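# 木头为什么会浮起来?(还有:它为什么没你想的那么重)

写给七岁以上的小朋友。大人也可以看,看完记得把桌子让出来。
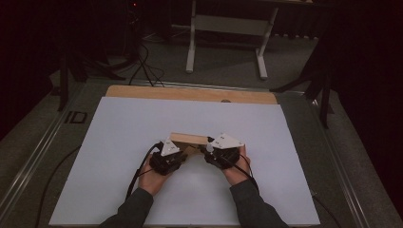 Sinéad Ní Mhurchú 读完第一稿就回了一句:木头也有会沉的,你别写成"木头都会浮",我小时候就因为这个跟人吵过架。

好。那就先说这个。大部分木头会浮,有的会沉。记住了,后面会讲。

## 先拿一块木头

一块就够。长方形的,浅颜色的,没上漆的最好。别拿玩具火车上的,有轮子,算不准。

放手心里掂一掂。闭上眼再掂一掂。

再找一块石头,跟木头差不多大。也掂一掂。

石头重多了吧?可是它俩一样大呀。一样大的东西,为什么不一样重?

答案藏在里面。得往里看。

## 木头里面是空的??

不是像气球那样空。是像一大把吸管。

你去厨房要一把纸吸管,用橡皮筋捆紧,立在桌上,从上往下看。一个洞一个洞一个洞。木头里面差不多就长这样,只是洞小得多,小到眼睛看不见,要用放大镜,有的还得用显微镜。

这些小管子是干嘛的?喝水的。

树站着不动,没法走到河边去。根在地下,叶子在天上,水得从下面一路爬上去。走的就是这些小管子。一棵大树从早喝到晚,夏天喝得特别多。

后来树被砍下来,锯成板,晾干。管子里的水慢慢跑掉了,管子还在。管子里装什么了?

装空气。

所以你手里那块木头,有一部分是木头,有一部分是空气。空气很轻很轻。石头里面呢,挤得满满的,没什么空地方。

明白了吧,一样大,石头重。

## 好了,下水

要准备的:

- 一个盆,深一点
- 水,倒到一半多一点
- 木块
- 毛巾(一定要!)
- 石头
- 一个大人,坐在旁边就行

把木块轻轻放到水面上。轻轻的。别扔,扔了会溅到地上,然后就要拖地,然后实验就结束了。

它浮着。

现在用一根手指头把它按下去。按到底。感觉到没有?水在顶你。手指一松,噗,它又上来了。

这个往上顶的劲儿有名字,叫**浮力**。水对所有泡在里面的东西都往上顶,对木头顶,对石头也顶,对洗澡的你也顶。你在泳池里觉得自己变轻了,就是这个。

那石头怎么还沉?

因为石头太重,水顶不住。

## 一场拔河

可以这么想。木块身上有两个力气在拔河。

一个往下拉,叫**重力**。东西越重,拉得越厉害。

一个往上顶,叫浮力。东西占掉的水越多,顶得越厉害。

什么叫"占掉的水"?你坐进浴缸,水会升高,对不对。本来在那儿的水被你挤开了。挤开多少水,那些水有多重,浮力就有多大。就这么一条规矩,很久以前就有人想明白了,据说也是洗澡的时候想到的。

把石头按进水里,它挤开的水没有它自己重,往下拉的赢了,沉。

把木块整个按进水里,它挤开的水比它自己重,往上顶的赢了,浮。

浮到一半它就停了。为什么停?因为露出水面的那一截不挤水了,浮力变小了一点,刚好跟重力一样大。平手。谁也不动。

这个词大人叫"平衡"。

## 算一算(不想算的跳过去)

水有个很好记的数字。一个大方盒子,长一米,宽一米,高一米,装满水,有 1000 公斤重。

同样一个盒子,要是换成一整块木头呢?看是什么木头。轻的只有一百多公斤,常见的松木四五百公斤,橡木再重一些。都比 1000 小。比水轻,浮。

比 1000 大的,沉。

就这么比。拿它跟水比,别拿它跟你自己比。一根大树干你肯定搬不动,可它照样漂在河上。一根小铁钉你两个手指就捏起来了,扔水里,没了。

重不重,跟浮不浮,是两回事。这里好多人都会搞混,搞混了也没关系,再看一遍拔河那段。

## 那会沉的木头呢

Sinéad 等很久了。

有些树长得特别特别慢,小管子又细,管壁又厚,里面没剩多少空地方。比如乌木,还有愈疮木。愈疮木一个大方盒子能有一千两百多公斤。比水重,放进水里就往下沉。

拿在手里像拿着石头。

还有一种情况:普通木头泡太久。水一点一点钻进小管子,把空气赶出来。空气没了,水进来了,木头越来越重,最后也沉到底。河底和湖底常有这种老木头,躺在泥里好多年。

你也可以试。切一小片木头泡在杯子里,每天看一眼。可能要很多天,也可能泡不沉,看木头。耐心点,别一天看二十遍。

## 横着还是竖着?

把长木块竖着放进水里,让它站着。

放手。

倒了吧。再来一遍,又倒了。

长木块喜欢躺着漂。站着的时候很不稳,水面一晃它就歪,歪一点就歪更多,最后躺平。躺平了你推它一下,它晃两晃,又躺好了。所以木筏都是一根根木头躺着绑在一起,没有人把木头一根根竖起来当筏子坐的。

我们上次做了一个小木筏,用了 4 块木头,两根皮筋。上面放了一个塑料恐龙。恐龙站一边的时候筏子往那边斜,放中间就平了。你猜为什么?先猜,再试。

## 怎么拿木块才拿得稳

这个本来不想写,可是 Lorcan Ó Riain 家的孩子把木块掉脚上了,所以写一下。

长木块从两头夹住,一边一只手,往中间轻轻使劲。夹得太松会滑,夹得太紧手会酸,也没必要。

为什么夹住就不掉?靠**摩擦力**。你的手往里压,木头想往下滑,手和木头的表面互相蹭着,不让它滑。木头表面粗一点,摩擦力就大一点。打磨得光光的木头会滑些,手上有肥皂水就更滑了。玩水的时候特别容易掉,因为手是湿的。擦干再拿!

还有,从两头夹,两只手分着出力,不累。要是只捏住一头呢?另一头就往下坠,手腕马上就累了。自己试试,捏一头数到十。

桌上铺块白板或者白纸也挺好,木屑掉下来看得见,好收拾。

## 给木块称体重

厨房秤借来用一下。先问。

称之前先按一下归零,不然碗的重量也算进去了。我们那块木头是 115 克。你的肯定不一样,写在本子上。

然后泡水,泡一个晚上。第二天拿出来,毛巾把外面的水沾掉,再称。

变重了吗?重了多少?

多出来的那些,就是钻进小管子里的水。你刚刚称到了木头喝的水。

放窗台上晾几天,再称。慢慢又轻回去了。水跑到空气里去了。湿衣服晾干也是这样的。

## 小朋友问过的

**铁船为什么不沉?** 铁是会沉的。可是船里面是空的,装着好多好多空气。船很大,挤开的水很多很多,浮力就很大。拿一个铁勺子,沉。拿一个铁碗,平着放,浮。把铁碗歪过来灌满水,咕噜,沉了。

**冰是不是木头?** 不是。不过冰也浮。水冻成冰的时候会胀大一点,同样大的冰比水轻一点点,所以只露出一小截。

**在海里木头浮得高还是低?** 高一点。海水里有盐,比淡水重,顶得更有劲。在盆里加盐试试,要加好多好多,加到搅半天才化完。拿铅笔在木头上画一道水线,加盐前画一道,加盐后再画一道,比比看。

**软木塞也是木头吗?** 是树皮。一种橡树的皮,剥下来树还能再长。里面全是小气泡,特别轻。

**木头疼不疼?** 木头是已经砍下来的树,不疼的。问得好。

## 收尾的活

水倒掉,盆扣过来晾。地上擦一擦,滑。木块别放暖气上烤,会裂的,我们就裂过一块,中间好长一条缝。放在通风的地方,翻两次面。

木头上要是有毛刺,用砂纸顺着纹路磨。顺着,不要横着磨,横着磨会一道一道的,很难看。什么是纹路?就是那些长长的线。那也是小管子留下来的,你现在认识它们了。

下一次写石头。有一种石头会浮在水上,真的,叫浮石,里面也都是小洞洞。先自已想想它是怎么来的。

2024年8月31日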